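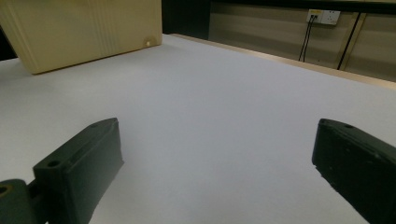
Open day at the Agbenyega workshop

I went to the Agbenyega open day on 2026-06-22. The visit took 2 hours, with 50 people split into small groups.

Our group started at the gripper bench. The fingers there are dark green and a little rough on the surface, and they open wide over a plain white table. A staff member explained how the hand-held tool is used to record tasks, which later go to an arm they call Tastach. They had 139 recordings so far and want 600 by January.

The talk on Mernilari, their sorting software, was short and hard to hear from the back. Parking is behind the building. Bring ID for the front desk.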